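Measure Twice, Then Measure Again Anyway

I have moved six times, and in every single place I've lived I have bought at least one piece of furniture that didn't fit. So let me make my case: before you spend real money on a sofa, mark the thing out with tape. All of it, full size, and then live with the lines for a couple of weeks!

My worst one was a sectional I found on Listville when I first moved to Bandara. It was 400 dollars, which felt like stealing (it wasn't). I had the numbers written on my hand and everything. But numbers don't tell you that you'll be walking sideways to the kitchen until December.

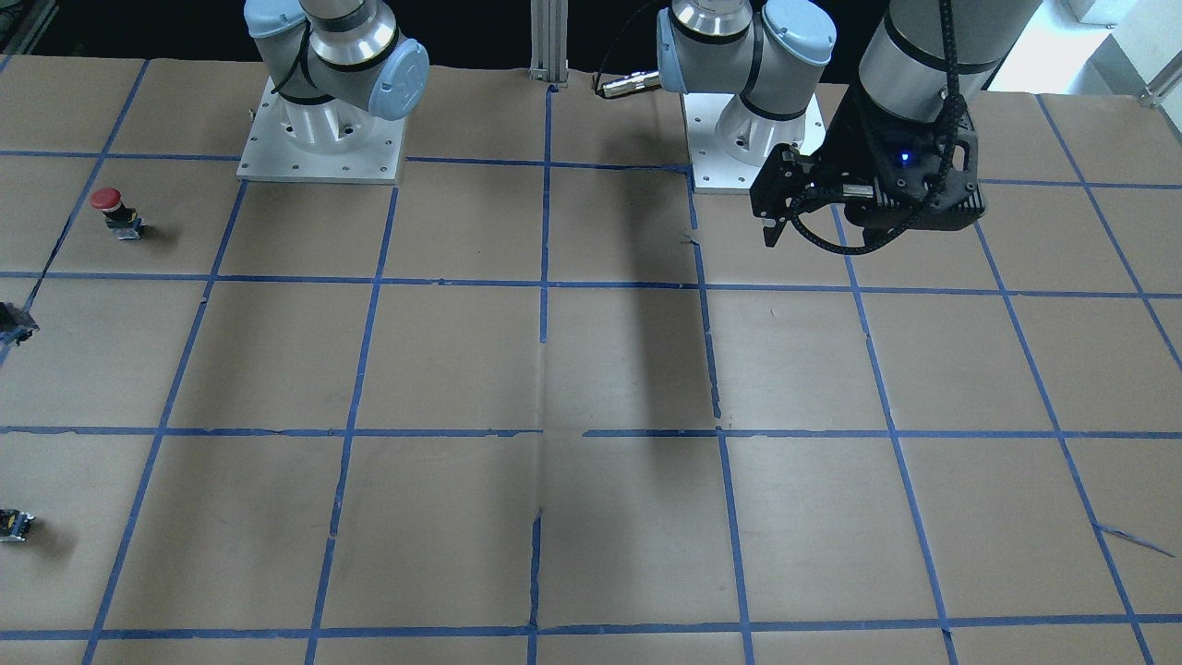

Tape is fine until you own a cat, one reader wrote to me after my last column, and she'd rather cut the shape out of old bedsheets and lay those down. Fair enough. I tried the bedsheets and kept tripping on them, but if your floors are old and the finish is touchy, she may have the better idea.

What bugs me is how the stores talk us out of all this. They have the room planner on the website, and you drag your little couch around and it always looks great, because there are no shoes in there, and no laundry, and no brother-in-law with long legs.
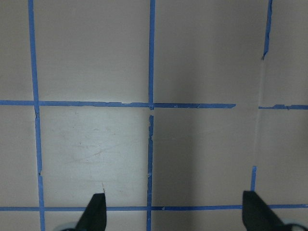 Filed under: Home, Small Spaces

I'll admit tape can't show you height. A bookcase is just a skinny rectangle on the floor, and then it shows up and eats your window. For tall stuff I stack moving boxes, and yes, it looks terrible, and yes, I leave them up when people come over. My sister thinks I've lost it. She also has a dining table living in her garage.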